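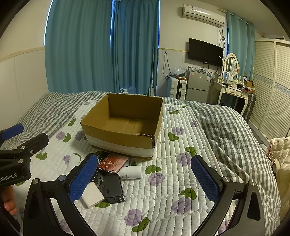
Letting visitors try a hand-held gripper at an open day: how do you set up the table?

Posted by Tô in Open Days and Demonstrations

We have an open day at Wostgate in December and I have been given the robotics table. There will be no arm. The lab at Durnau needs theirs that week, so what I have is a hand-held gripper, the kind you hold in one hand and work yourself, and a laptop to play back recordings. The idea is that visitors pick small things up with it and put them in an open cardboard box, then watch their own go on the screen.

The task is the same one I have been doing on top of the bed: a phone, a couple of chargers, a remote control, a white bottle, a small tube, and the box behind them. I am used to it and I know which way to turn my wrist. Visitors won't be. Last year about 500 people came through the building, mostly families in the morning and older people after lunch, and I would expect a fair share of them to stop at a table where they are allowed to touch something.

What I want to know:

Do I keep the household objects or change them for something easier? I like the ordinary things because people understand straight away why a robot might have to pack them. The phone worries me, though. It is in a case, but it will still get dropped.

Should I put cloth on the table? I have only done this on a quilted bedspread, and the hall tables are hard.

How long should each person get? I have been given a slot from 10.30 to 12.30 and I would rather not have a queue out of the door.

Is it worth saving what the visitors do? My supervisor wants 500 recordings of this task in total and I have 484. It would be tidy to get the rest on the day but I don't know if they would be any good.

I have read the general page on this site about stalls, and it is all about banners and leaflets. I need to hear from people who have stood behind a table with one of these.

Nelu Costache

I have done this twice, once in a school hall and once at a library in Zesham, so I will go through your points in order.

Objects. Keep the household things but don't use a working phone. Ask round for a dead one and put it in a case with some grip to it. A phone lying flat is the hardest item in your list anyway. People come straight down on it with the fingers either side and can't get under it, then they push it along the table. If it is lying across something else so that one edge is raised, most adults will manage it. With children I took it away altogether and put out a bottle and a charger.

Bottles on their side roll on a hard table. On a bedspread you won't have seen much of that. Put it on a folded tea towel or stand it up. Empty it first and put the cap on tight.

Remote controls are good. Long, light, and people know what they are. Take the batteries out, or the cover will come off at some point and you will spend the morning looking for them under chairs.

Cloth. Yes. Use something with a bit of thickness, like a quilt or a folded blanket, and clip it to the table edge. A thin tablecloth is worse than nothing, as the fingers pinch it and the whole lot moves. I used bulldog clips at the corners and one in the middle of the front edge. If the cloth is patterned it makes no difference to the visitor, but check with whoever uses the recordings whether they mind.

The box. Fold the flaps inside before you start and weigh the box down. I put a bag of rice in mine under a sheet of card. People knock the near side of the box with the gripper on the way in, every time, and an empty box slides off backwards. Take a spare. By the end of the morning in Zesham the front edge of mine had gone soft and torn, and I had to turn it round.

Time. I gave each person one go at clearing the pile into the box, with no clock. Most took a minute or so and the slow ones took three. Playback adds to that. What saved me was having the next person watch the screen with the one who had just finished, so they had seen the task once before they picked the gripper up.

Stand on the same side of the table as the visitor. I stood opposite the first time and spent the whole day telling people left when I meant right.

Height matters too. A normal trestle table is fine for adults, but children hold the gripper up at shoulder level and get tired. I had a low bench with a second cloth on it, and that was where most of the under-tens ended up.

Wipe the handle between people. Don't put anything wet on the finger pads during the session; a dry cloth is enough until you pack up.

gripfan_old

just let them have a go, you are overthinking it. ours was a table and a box of toys and everyone was happy. sweets help

Emil Trummer

I agree with most of what Nelu has put. I want to add something on the last point, as he left it out.

I would not count on visitors for your missing recordings. You are 16 short, and that is an evening's work for you at home. Visitors stop halfway through to ask a question. They hand the gripper to their friend with the recording still running. They pick the bottle up, put it down, pick it up again because it was fun. Some of them lift an object with their free hand and drop it in the box when they think you aren't looking. If you mix all that in with your 484 you will have to go through and find it again later, and by then you will not remember who was who.

If you do want to save them, put them in a separate folder from the first one, and write down the time whenever something odd happens. Also be careful with faces and voices. The camera points at the hands and the table most of the time, but people swing the thing about when they are talking to you. Put up a plain notice saying that the table is being recorded and what for, and have a way to run the session without saving for those who would rather not. Check with the organisers at Wostgate before you do any of it, as they may have their own form. With children I would not save anything at all.

For playback on the day you don't need to keep the files. Show the last one, then let the next one write over it.

On timing, your slot is 2 hours and you should plan to be tired by the end of it. Get someone to take over for a quarter of an hour in the middle. They need to know how to restart the recorder and how to put the pile back. Draw the starting layout on a piece of paper and tape it to the table, so that the objects go back in the same places more or less. I also kept a shoebox with spares under the table.

One thing people will ask is where the robot is. Have an answer ready. I said that a person does the job by hand with the same sort of fingers the arm has, and the arm learns from the recordings. That was enough for nearly everyone. A short clip of the arm packing a box would help if Durnau will let you have one. We had ours on a loop on a second screen and it drew more people than the poster did.

Practise on a hard table at least once before December. Standing up at one is quite different from leaning over a bed, and you will find your elbow is in the wrong place.

Reply from Tô

Thanks, both. I will do the last 16 at home and leave the saving switched off on the day. I have found an old phone with a cracked screen that will fit the case. Durnau have said yes to a clip but have not sent it. Still need to find a low bench.

Related

Which cloth stops small objects sliding on a trestle table?
Recording notice for a public demonstration, wording wanted
Finger pads coming away from a hand-held gripper
Power for two laptops in a hall with one socket
How many helpers for a hands-on table?
Taking a school group round a robot lab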